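# El censo de Pratero

Seul-gi Heo llegó a la laguna de Pratero con unas botas prestadas y la convicción de que allí no quedaba ni un avetoro. Lo había dicho en la reunión de marzo y se lo habían apuntado en el acta con una cortesía que todavía le escocía.

La fundación Hallside pensaba otra cosa. Según su folleto, el avetoro había vuelto, y había vuelto gracias a los sobres de cromos que se vendían en gasolineras y colegios, con una garza dorada en la esquina y la promesa de que una parte de cada compra iba al carrizal. Qué parte, el folleto no lo decía. Seul-gi lo había leído dos veces buscando la cifra.

—Usted firma si lo oye —le explicó Hwang en el aparcamiento—. Con oírlo basta.

—¿Y si no lo oigo?

—Entonces vuelve mañana.

A ella le pareció una manera curiosa de contar pájaros. Hwang era el guarda, o lo había sido hasta que la fundación le cambió el título por otro más largo. Llevaba un termo, una linterna y una grabadora de la marca Fetis que pesaba como un ladrillo. Caminaba delante sin mirar dónde pisaba.

El observatorio olía a madera mojada. Se sentaron en el banco y abrieron la trampilla. Delante había una lámina de agua color té y, detrás, el carrizo, tan alto y tan apretado que podría haber escondido un autobús. Seul-gi apuntó la hora y el viento. Apuntó también «visibilidad mala», y lo subrayó.

—Lleva años sin criar aquí —dijo.

—Eso dice el papel.

—El papel lo escribí yo.

Hwang sirvió café en la tapa del termo y se la pasó. Era un café malísimo. Una focha cruzó el agua protestando por algo, y después no hubo nada que anotar durante un buen rato.

Cuando ya clareaba sonó el mugido. Bajo, hueco, como si alguien soplara en el cuello de una garrafa. Tres golpes seguidos. Hwang no dijo nada, pero dejó el termo en el suelo con mucho cuidado.

—Puede ser una vaca —dijo Seul-gi.

—Puede.

—¿Hay vacas?

—Al otro lado de la carretera. Unas 400, cuando las bajan todas.

Escribió «posible vaca» y se sintió ridícula, aunque no tanto como para tacharlo. Pidió oír la grabación. Hwang le tendió los auriculares y ella la escuchó con los ojos cerrados: el viento, la focha, su propia voz diciendo algo sobre un papel y luego aquello. Un macho en celo a esas alturas del verano tampoco tenía mucho sentido. Las vacas, en cambio, mugían todo el año.

De vuelta en la oficina pidió las cuentas de los cromos. Le contestaron que estaban en revisión. Pidió las grabaciones de las temporadas anteriores y le mandaron el folleto.
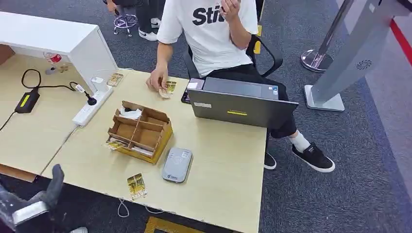
## La segunda madrugada

Volvió sola. No avisó a Hwang, y por eso le molestó encontrarlo en el observatorio, con el mismo termo y dos tapas en lugar de una.

—Las vacas las subieron anoche —dijo él.

—¿Quién?

—El dueño. Le pregunté si podía y podía.

Seul-gi quiso saber cuánto le había costado el favor, y si lo había pagado la fundación, y si en el folleto siguiente saldría el dueño de las vacas sonriendo junto a la garza dorada. Hwang la dejó terminar. Después se encogió de hombros y dijo que le había costado una garrafa de aceite, de su casa.

No se oyó nada hasta que el sol tocó la punta de los carrizos. Ella ya había guardado el cuaderno. Entonces, a la izquierda, en un sitio donde llevaba una hora mirando, una caña se movió contra el viento. La caña tenía un ojo amarillo.

El avetoro dio un paso, lo pensó y dio otro. Llevaba el cuello estirado hacia arriba y las rayas del pecho se le confundían con los tallos de tal modo que Seul-gi lo perdía cada vez que parpadeaba. Sostuvo los prismáticos hasta que le temblaron los codos. Al lado de ella, Hwang respiraba por la boca.

Cuando el carrizo se cerró del todo, sacó otra vez el cuaderno.

—Un ejemplar —dijo mientras escribía—. Adulto. Sin indicios de nido.

—¿Firma?

—Firmo el pájaro. Los cromos no.

Hwang asintió, como si alguien le hubiera preguntado por los cromos. Ella arrancó la hoja, hizo una copia a mano en la siguiente y se la guardó en la bota, porque el acta la redactaba la fundación y ya sabía cómo redactaban. Luego aceptó el café. Seguía siendo malísimo, y pidió más.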